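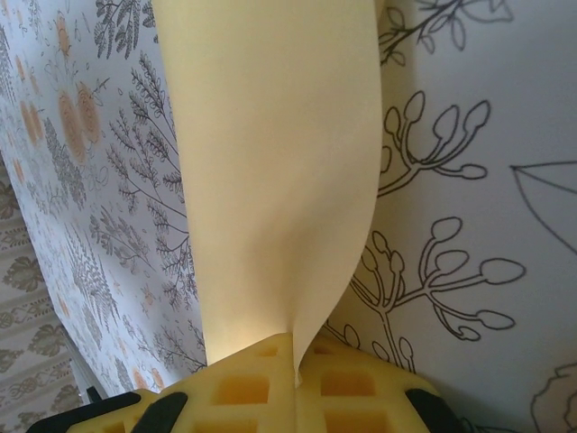 Week four is when we finally stop folding flat and start gathering, and I'm so glad, because gathering is where a gift wrap class gets fun! A gather is just a whole lot of width forced into a very small space, and the paper wants to fight you on it. Look at the cream strip: wide and gently bowed up top, then the right edge sweeps in and everything ends up in one tight vertical crease at the pinch. Keep that curve in your head when you practice. If yours goes from wide to narrow all at once, you get a kink, and kinks show (I have a drawer full of them at home).

Some things from last time, before I forget. Sota Wada asked about pairing a plain paper with a busy one. My rule is to let the busy one lie flat and make the plain one do the moving. A dense print like those gray ferns with the orange flower heads gets lost once you crumple it, and a cream band in front of it gives your eye somewhere to rest. Ximena Quiroga disagrees with me and likes print on print - bring samples, Ximena, we'll argue about it.

For practice, cut strips 30 cm long from your Kobori roll. Go with the grain. Pinch the bottom between thumb and finger, don't press the upper part at all, and slide your other hand down the outside edge until it turns in. Do ten of these before you tie anything. Then do it again with the heavier Plonix sheet and write down what changed.

Homework: one box, one flat printed sheet, one gathered band. Reading is page 64 to page 77 in the course packet, and skip the part on ribbon, we'll get to that in November.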